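Teaching a delivery robot to walk to the post

I have been promising for ages to write up what I do with my evenings, mostly because my sister keeps telling people that I "play computer games for a living" and I would like to put something in writing. I do use a gamepad, I'll give her that. But what I do with it is drive a pavement robot, one of the squat little delivery sort, up and down streets in a simulator so that it can learn from the way I do it. The technical name is teleoperated demonstration. My dad calls it giving driving lessons, and I think his is better.

It started with a call for part-time drivers at Mindgate, who are a small outfit and very friendly, and who were after people with no background in robotics at all. That suited me down to the ground. They wanted ordinary pavement manners, the sort of thing you pick up from forty years of going to the shops, and they were a bit worried that their own engineers drove like engineers. (I have since seen one of them do a route and can confirm he cut every corner as tightly as it could be cut.)

The town we drive in is called Grelelville. It doesn't exist, of course, but I know it better than some places I've lived. The bit I've spent most time in is the long walk down the side of the big concrete building, where you have the road on your left and a row of heavy pillars on your right, and a canopy further along with trees behind it. You set off in the sunshine, and there's a thick stripe of shadow along the foot of the building that you can either keep out of or go through. I kept out of it for my first few evenings without noticing I was doing so, and then Dineo Nkuna, who looks after the drivers and is the most patient woman alive, pointed out that every run I'd handed in hugged the sunny side. The robot was learning that shade was something to be avoided, like a hole. So I had to go back and do a whole batch straight down the dark part, feeling silly.
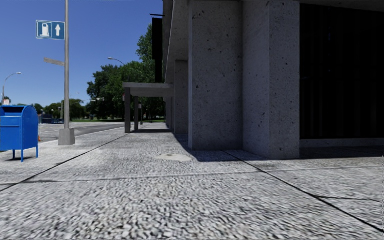 I hadn't appreciated before this how much a robot will take from you that you never meant to give it. You hold the stick a hair to the left out of habit, and before long you've got a robot that drifts left. You slow down to admire the trees, and it slows down at the trees! Every run gets saved as what the robot could see at each moment alongside what I was doing with my thumbs, and the training matches the one to the other. It has no idea which of my thumb movements were wise and which were me reaching for my tea.

So there are rules, which I have on a sticky note. Keep a steady pace on open paving. Give street furniture a decent berth, and that goes for the postbox as much as for the pole. Roll over the flat covers and the joints between slabs without fussing, or you'll teach it to fuss. If you make a mess of it, don't throw the run away, which surprised me. Dineo likes the messes, provided you get yourself out of them properly. A robot that has only ever seen perfect driving is lost the first time it ends up somewhere it shouldn't be, and so part of my job now is to point the thing at the kerb on purpose and then steer it gently back. Those bits where I'm going wrong are snipped out, and the recovery is kept. I find this oddly comforting, and have tried explaining it to my nephew ahead of his driving test, with limited success.

I've handed in 705 runs so far, and the target for the whole team on this street is 2,000. Most of mine are short. There are 3 of us on it regularly, and Dineo says she can tell us apart just from watching the playback, the same way you can recognise someone's walk from across a car park. Apparently I am the one who swings wide.

The gamepad took some getting used to. They started me on the keyboard, and it was horrid, all stop and start, and the robot that learned from it twitched its way along like somebody with a stone in their shoe. Then they sent me a proper pad from Zarei with soft sticks and things improved overnight. My hands do ache after a long session, so I stop at an hour.

Last week they let me watch the first version trained on our driving. It had the same street, the same start, and no hands on anything. It trundled off nicely, kept its distance from the kerb, and then swung out wide for the corner, far wider than it needed to, and I went pink in my own kitchen. It was like hearing a toddler come out with one of your swear words. It got where it was going, though, and I made Dineo play it again.

In May we move on to Flondmont, which is another made-up place and has hills, by all accounts. I've asked whether I can have a bit of time to potter about in it before anything is recorded. My sister has asked whether I get to shoot anybody.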